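# Is the Quiambao tool-handling kit worth it for a small bench arm?

**posted by ferrous_bench** in Arms and Grippers

I run a six-axis arm on an aluminum bench and I'm looking at the Quiambao tool-handling kit from Skanditz. It comes with a set of small hand tools, the grasp files and a license for the Ralell path software. The shop lists it with a 30-day return.

My questions are whether the grasp files work without a lot of editing, and whether a two-finger gripper can hold a thin handle steady through a raking or sweeping move. I already have a teach pendant and I'm comfortable jogging by hand. I don't want to pay for software that only repeats what I can do with the pendant.

**hollis_lathe**

We've had the kit since May. Short version: the grasp files are good, the tools are light, and the software is fine once you set your own heights.

Out of the box, 12 of the grasps ran on our arm with no changes. The others needed a new tool center point, mostly the ones with long handles. The toy rake was the one I expected to fail, and it is now the one we use for every test. We run it over a wooden board with the small figures lined up along the far edge, so a bad path shows up right away.

Things I would do in this order:

1. Set the tool center point with the tool in the gripper. The file assumes the handle is held near its end, and 5 mm off there is a lot more at the rake head.
2. Teach a hover height over the board before you load any path. Ralell takes its zero from the last taught point – if you skip this it will use the bench. 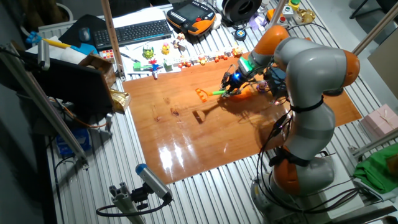 3. Lower in small steps at slow speed until the head touches, then save that as the contact height.
4. Run the path at low speed with the pendant in your hand. Only then turn the speed up.

On the grip question, a thin handle will twist if you push hard. We added rubber pads from Hasovard to the fingers and it held for 157 strokes before I stopped the test. Without the pads I had to regrip after 31.

If you only want to repeat one move, the pendant is enough. The software pays off when you change tools often.

**tpost_44**

Returned mine. License key took forever and support kept sending me the same PDF. Tools were ok I guess. Check that your controller is on their list first, mine wasn't.

**gantry_side**

The software can be bought without the tools now – look under accessories on the Skanditz page. The grasp files are a separate download and you still need the kit serial number to get them, so ask before you order.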